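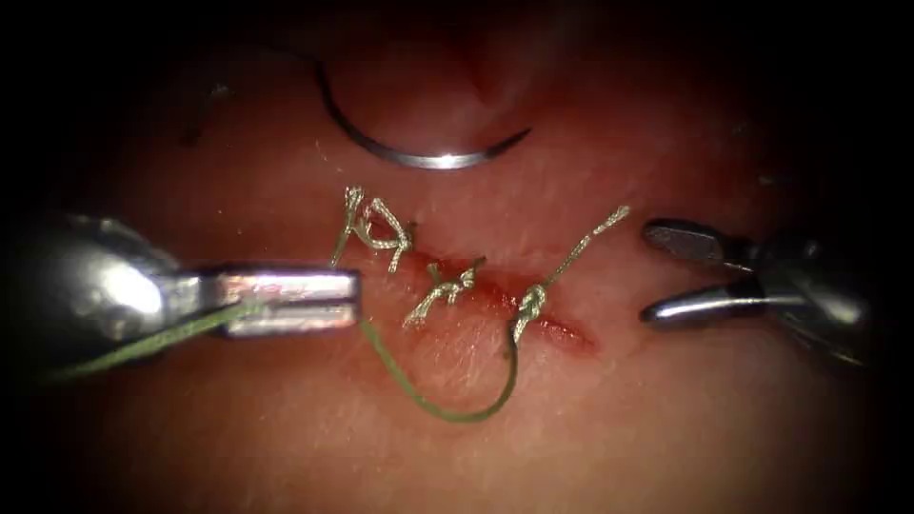 **Lærke Brøndum** · posted in Workshop Builds · December

### Left gripper loses the thread when the wrist pitches up

I'm building a two-arm suturing rig at the Allthorpe shared workshop. It's for practice pads only. Both instruments are cable-driven wrist graspers mounted on homemade carriages, and I drive them from a pair of hand controllers on the next bench. Each instrument has four motors: roll, pitch, and one for each jaw. The control board is a Drustley with the stock firmware and my own script on top for the joint math.

Most of it works. I can place a stitch and get the knot down if I go slowly. The trouble is with the left instrument. I close the jaws on the green thread near the end stitch with the long loop lying on the pad below the cut, and it holds fine as long as the wrist stays straight. When I pitch the wrist up to start a wrap around the other grasper, the thread slides out. I don't see the jaws open, but by the time I've finished the move I have to go back and pick the thread up again.

What I've checked:

- The jaw motors don't move during the pitch. Left jaw encoder reads 982 before and 982 after.
- If I pitch the wrist down, the grip gets tighter. I can hear the jaw motors working harder.
- The right instrument does the same thing but less. I mostly use it open, waiting to take the tail, so it hasn't bothered me as much.
- Thread is braided. I tried a smooth one and it was worse.
- Cables were re-tensioned last month and don't feel slack at the pulleys.

I raised the closing current and that helped for one evening. Then one of the jaw cables started to fray where it comes off the spool, so I put the current back where it was.

Is this a worn jaw, or is there something in the wrist I'm missing? I would like to avoid buying another instrument if I can.

---

**Rudd**

Sounds like worn jaws. These instruments usually come secondhand and the teeth go smooth. Put a bit of heat shrink on the tips, or just turn the current up and replace the cable when it breaks. I ran a gripper like that for a whole winter.

> **Lærke Brøndum:** Heat shrink makes the tips too fat to get under a loop. I did look at the teeth with a loupe and they have clear edges.

> **Rudd:** Then I'd go with the current. Cable is cheap.

---

**Ivby**

The jaws are probably fine. Your second point gives it away: looser pitching up, tighter pitching down, with the motors sitting still. It's coupling between the pitch joint and the jaw cables.

On this type of wrist the jaw cables have to pass the pitch axis to get to the jaws. They run over small idler pulleys there. When the wrist pitches, the cables wrap a little more or a little less around those idlers, and each jaw turns relative to the wrist even though its motor hasn't moved. If both jaws turned by the same amount in the same direction you would only see the tip yaw a little. Yours don't match, so part of the error goes into opening or closing. The encoder is on the motor side and can't see any of it.

You fix it in the script. Every time you command pitch, add a correction to each jaw motor. To get the numbers:

1. Take the thread away and support the instrument so the tip is in free air.
2. Set the wrist straight. Close the jaws on a feeler gauge until it just drags. Write down both jaw encoders.
3. Pitch up to your usual working angle. Nudge each jaw motor until the gauge drags the same and the tip points straight ahead again. Write them down.
4. Go back to straight and repeat in the other direction.
5. Divide the change in counts by the pitch angle. You want a separate value for each jaw. Don't average them.

On my own left instrument the first jaw needed 237 counts over the full upward travel and the second needed 106. Yours will be different, so please measure. I mention them to show how uneven a pair can be.

Do step 3 slowly and always arrive from the same direction. If you overshoot and come back, you measure the backlash too. I take 6 readings at each angle and throw out any that are obviously off.

Check one more thing while the cover is off. If one idler is sticking, the coupling changes from one move to the next and no fixed value will cure it. Each idler should spin when you touch it with a toothpick. Mine had dried lubricant on one of them.

Set your closing current after the correction is in. You'll likely end up lower than where you are now, and the spool end of that cable will last longer. I'd replace the frayed one before you measure anything. A cable that is losing strands stretches, and you would only have to do the whole table again.

A smaller point on technique. With that much thread lying in a loop under the cut, the left jaws are dragging all of it whenever they move. Shorten up before the wrap: hand the thread to the right grasper, move the left one closer to the knot, and take it again. It's slow, but there is less pull on the grip. I also park the needle well clear, on the far side of the cut like you have it, so the loop doesn't catch on it.

> **Lærke Brøndum:** Replaced the cable and measured the left side tonight. The jaws need very different values, and one idler was stiff. I cleaned it and it turns now. With the correction in I pitched up and down with the thread held and it stayed put. Haven't tried a full knot yet.

> **Ivby:** Good. Measure again after a few hours of use, new cable settles in. And do the right side too, even if you mostly keep it open. You'll notice it when you pull the tail through.

> **Lærke Brøndum:** Will do. Does the correction go before or after the joint limits in the script? I have it before, and the jaws stop short at full pitch.

> **Ivby:** After. Limit the joint angles first, then convert to motor counts and add the correction. Keep a separate limit on the motor side so you can't run off the spool.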